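To: Benell Shareholder Services list
Subject: Re: Wording of the March statement on the Dendier branch
Date: 9 September 2022

On behalf of the communications office, I am replying to the question below, received from a subscriber at Tedberg.

> The March statement said Benell would "remain in Dendier for good." The bank has since announced that 12 of its 70 positions there will move to Engelbrecht. Was the first statement withdrawn, and if so, when?

The statement has not been withdrawn. It has been amended, and the amended text replaces "for good" with "for the term of the present lease," a period of five years. The bank regrets that the earlier wording went further than the board had approved.

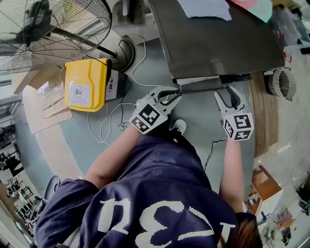

Shareholders are entitled to know how public remarks are reviewed before release. Until now a speech given outside the bank did not require a second reader. From this month it does, and any remark on staffing, branches or foreign business must be cleared in writing. A firm hold calls for both hands, and the bank will ask two offices to sign each text - communications and legal.

The 12 positions will move in stages. No date has been set for the last of them.

Requests for the amended text may be sent to this list. Replies are limited to 200 words - longer questions should go to the corporate secretary by mail.

Communications Office
Benell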